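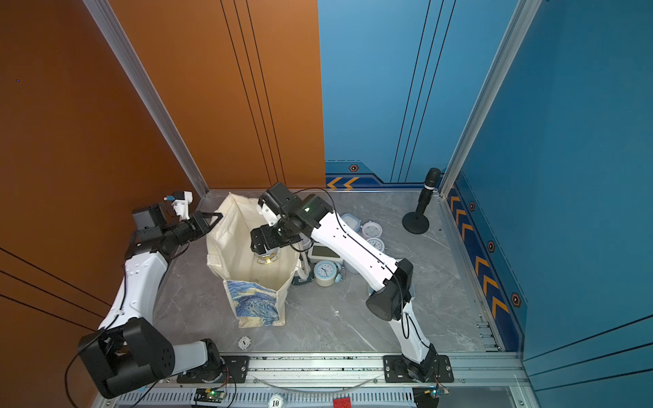
Cream canvas tote with the starry sky style print, standing open

Canvas bags: how are you all washing them?

grahamb
Posted Tuesday, 09:14
I've got a drawer full of cotton and canvas shoppers and most of them are grubby round the handles. The plain ones I don't mind risking. The one I care about is cream with a blue, white and yellow swirly print low down on the front. The label has gone, so no instructions. Last time I put a canvas bag in at 50 it came out fit for carrying one tin of beans. What do people do?
Graham Bainbridge

lekota_lil
Posted Tuesday, 09:40
Cold wash, inside out, hang up by the bottom. I've done mine like that for years. Don't tumble dry.

pegbag33
Posted Tuesday, 10:02
I wouldn't put a printed one in the machine at all. Bowl of cool water, a bit of soap flakes, and a nail brush on the handles. Leave the print alone. Handles get the worst of it because of hand cream and sun lotion, and you can do those without wetting the rest.

Inlow
Posted Tuesday, 10:31
Disagree with pegbag. If you wet only part of unbleached canvas you get a tide mark, and it's a devil to shift. Either wash the whole thing or don't wash it. I ruined a peg bag and an apron finding that out.

pegbag33
Posted Tuesday, 10:38
Never had a tide mark on handles. On the body of the bag, yes, I'll give you that.

b_stastny
Posted Tuesday, 12:15
I used to print bags for a small shop, so a few points.
It depends what the print is. If it sits on top of the cloth and feels like thin plastic, heat will crack it, and the iron is worse than the wash. If you can't feel it with a fingertip, the ink is in the fibres and it will fade slowly but it won't peel.
The shrinking is mostly in the first wash. Expect 3 or 4 per cent at 30 degrees, more if it goes in hot. A lining can shrink differently from the outside, and then the bag puckers at the seams – no amount of ironing sorts that.
Pull it into shape while damp and stuff it with a towel.
Bořivoj Šťastný

Keneo
Posted Tuesday, 12:52
Does vinegar do anything for the colour? My mum swore by it.

b_stastny
Posted Tuesday, 13:20
Not with modern inks. It won't hurt, but you will have a bag that smells of chips.

lekota_lil
Posted Tuesday, 13:45
Bicarb paste on the handles, leave it half an hour, then wash the lot. Works on shirt collars as well.

Inlow
Posted Tuesday, 14:06
Bicarb left white patches on my navy one. Fine on cream I suppose.

grahamb
Posted Tuesday, 18:27
Thanks all. I can feel the print slightly with a fingernail, so I'm treating it as the cracking sort. Plan is bicarb on the handles, then the whole bag by hand in cool water, towel inside, dry flat. I'll do one of the plain ones first.

pegbag33
Posted Tuesday, 18:41
Dry it out of the sun or the cream goes yellow.

Inlow
Posted Tuesday, 19:03
Sun bleaches it, surely?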